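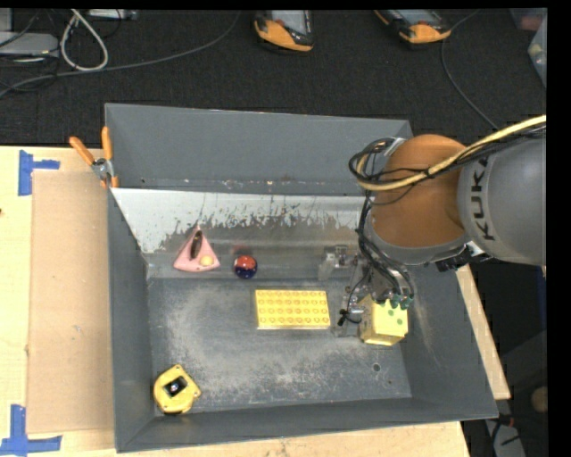

Ultunance says its bin-picking package can be taught a new task "in an afternoon" by someone with no programming background, steering the arm by remote control while the software records every move. Marikar, which runs the Hornville test hall, invited us to look. The demonstration set is small: a ball, a tape measure, a studded yellow plate, a yellow block and a pink triangular piece, loose in one metal bin with plenty of bare floor around most of them. The KUKA arm has its gripper at the block, a boxy shape with flat sides. I would have liked to see it start with the ball.

## What is being claimed

The brochure counts 1,213 recorded demonstrations for the Doma release, collected since November. It does not say how many were thrown out. I asked twice and was told the number is "being reviewed."

Of those, 249 were made in the Hornville hall. The rest come from sites that Ultunance will not list, so a buyer has no way to tell whether their bins look anything like this one – scuffed floor, shiny sloping panel and all.

## What I'd want before signing

A plain log of failed picks, for a start. The one success figure on offer is 84 percent, taken over 40 attempts, with no word on who chose the objects or where they were placed. I'd also like the operator's hours. Steering an arm by hand is slow work, and the price sheet treats it as free.

Marikar has promised a second visit with parts of our own choosing. We are bringing a box of mixed plumbing fittings.

Posted 19 March 2020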